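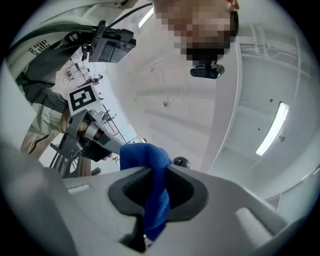
Can a machine do the household chores yet?

Some of them, slowly, if you define "do" and "chores" the way a landlord defines "cozy."

I keep a list. Dishes, floors, laundry, wiping things down, finding the lid that goes with the container. So far the only one I'd hand over without hovering is floors, and even there the thing eats one sock a week and asks me to clean its brushes.

Cloth is where it all goes to pieces. A mug is the same mug every time you pick it up. A blue rag has a different shape every time you so much as look at it, and then it wants to be folded.

The way they're going at it now is to have people do the chore with a hand-held gripper and let the software study up. So the road to never touching a dishrag again runs through a great many people pinching dishrags.

I have done worse jobs. I worked one July at a linen service in Corkbridge and folded napkins until I saw them when I closed my eyes. By the end of it I could not have told you how. Good luck getting that into a file.

My sister-in-law's shop in Madigan got a quote for a folding machine. $3,298 a month, minimum term 30 months. It does flat towels. Fitted sheets are "on the roadmap," where my fitted sheets have also been for years.

She turned it down and bought a longer table. Throughput is up. The table has needed no updates.

Someone is going to reply with the video of the robot folding a shirt. I've seen it. Lovely shirt. Check the corner of the screen where it says what speed they're playing it at.

I timed myself last night for fairness. One basket, 134 minutes, including a movie. So the bar is on the floor, next to the sock.

My guess for the order: wiping counters first, then towels, then loading the dishwasher badly, like everyone else in my house. Fitted sheets never.

Anyway the dryer just buzzed and I'm pretending I didn't hear it.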